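Waklow Plate Stand, Model 75

The Waklow is a display stand for one vehicle number plate, made for collectors who keep their old plates at home or in the shop. It holds pressed metal and enamel plates up to 4 mm thick. The rubber lips do not touch the painted face, only the border.

Stacks of paper cups at the counter, Pembridge plate evening

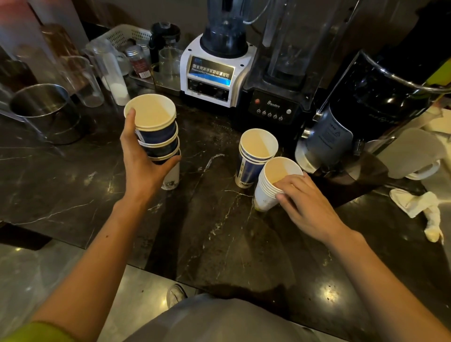

Three stacks and a single cup, before the bidding.

Each stand is bent from one piece of steel and painted matte black. Please measure your plate before you order, as some early plates are longer than the modern ones. If you are not sure, write to Shiela Catacutan and send her the length and the height.

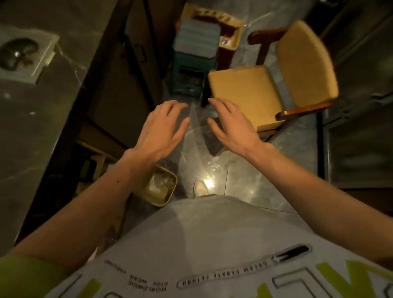 The stand arrives flat, with four screws and a key. Do not tighten the screws fully until the plate is sitting straight. For wall mounting you need the Nogueira bracket, sold separately.

Weight: 3000 g with base
Colors: black, gray
Warranty: 12 months
Delivery: new stock in October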